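Residential Dining Plan – Frequently Asked Questions
Trarnton College, Office of Dining and Residence Services
Last revised 18 Dec 2018

Who is required to have a dining plan?
All first-year students living in Dramstead Hall or Skinner Hall are enrolled in the Standard Plan at the time they sign a housing contract. Students in the Fulterach Apartments may buy a plan but are not required to do so. Commuter students may buy the Block Plan at any time during the semester.

What is the difference between the Standard Plan and the Block Plan?
The Standard Plan provides unlimited entry to the main dining room while classes are in session. The Block Plan provides 90 meals per semester, which may be used at any meal period. Block meals do not expire at the end of the week, but they do expire at the end of the semester.

May I change my plan after the semester begins?
Yes. Plan changes are accepted through the last business day of September for the fall semester. Changes must be submitted through the housing portal. Requests made by telephone or in person at the dining room cannot be processed. Students who miss the deadline will remain on their current plan until the following semester.

What happens if I withdraw from the College?
Charges are prorated by the week. The refund is applied first to any balance on the student account, and the remainder is mailed to the permanent address on file.

Are meals served during breaks?
The main dining room closes after dinner on the last day of final examinations and reopens with breakfast on the first day of classes. Students with approved break housing in Skinner Hall have use of the shared kitchen on the ground floor. Cookware must be washed and put away after each use.

I have a food allergy. What should I do?
Please complete the Dietary Needs Form before you arrive on campus. A member of the dining staff will contact you to arrange a meeting. Medical documentation is required only if you are asking to be released from the plan altogether. Students who develop an allergy or receive a diagnosis during the year may submit the form at any time.

May I bring a guest?
Each Standard Plan includes four guest meals per semester. Additional guests may pay at the door. Guests must enter with the student who is hosting them.

May I take food out of the dining room?
One piece of fruit or one dessert may be taken when leaving. Full meals may be carried out only in a container issued by Dining Services. The deposit for a container is added to the student account and returned when the container is handed in. Bowls, plates and silverware belong to the dining room and may not be removed – this includes items borrowed for residence hall events.

How do I report a lost card?
Report the loss through the housing portal as soon as possible so that the card can be turned off. A temporary card is valid for three days. The replacement fee is $31.

Do students work in the dining room?
Yes. Dining Services employs 38 students during the academic year. Applications open two weeks before each semester, and first-year students are welcome to apply.

Whom do I contact with other questions?
Please write to Etornam Amegashie, Assistant Director for Dining, in care of the Office of Dining and Residence Services. Replies are normally sent within two business days – please allow more time during move-in week.

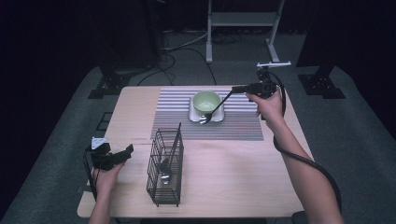

Spoon and pale green bowl on a light wooden table.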